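Report of the Spring Visit to the Kerekes Tableware Works, Claltport
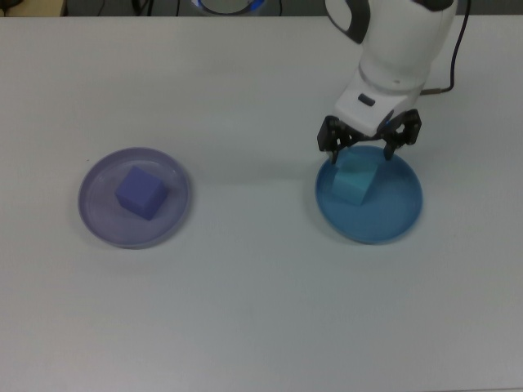 Skamau asked, before the group had left the reception hall, whether a plant of this age could still compete on price with imported goods. The reply from the works office was that it does not try to. Kerekes sells mainly to schools, hospitals and ferry operators, and these buyers place small repeat orders in fixed colors over many years. A hospital that bought blue plates for one ward expects to buy the same blue again when the ward expands.

The visit was arranged by the Trindance Society for Regional Industry as part of its yearly program. Members gathered at the east gate at 9:30 a.m. and were divided into two parties. The works employs 113 people, of whom 18 are in the color and materials department, where the tour began.

Color matching is done against a library of 570 reference pieces stored in shallow drawers, away from daylight. Each new batch of pigment is compared with its reference under three kinds of lamp. Members were told that purples cause the most trouble, as two samples that agree under one lamp may differ plainly under another. Rejected batches are blended into darker shades where possible – brown serving trays account for most of this material.

The party then moved to the molding hall. Two of the older presses were stopped for maintenance, and the guide used the opportunity to explain how the tools are cleaned and stored. Noise levels in the hall are high, and several members reported difficulty in hearing the commentary. The Society has asked that headsets be provided on future visits.

Lunch was served in the staff canteen. The soup was very good. A short talk followed on the history of the site, which began as a rope store for the Claltport harbor and still has its original roof over the packing area. The company intends to repair this roof in sections, starting in September.

The afternoon was given to packing and dispatch. Standard cartons leave on pallets of 400 pieces, with ferry orders packed separately in returnable crates. Members showed particular interest in the crates, which are repaired on site and carry a painted number. Questions on recycling were answered in part, and the works office has promised further details in writing.

The factory shop was open until 4 p.m. Members who ordered seconds should collect them from the Society's office on a Thursday.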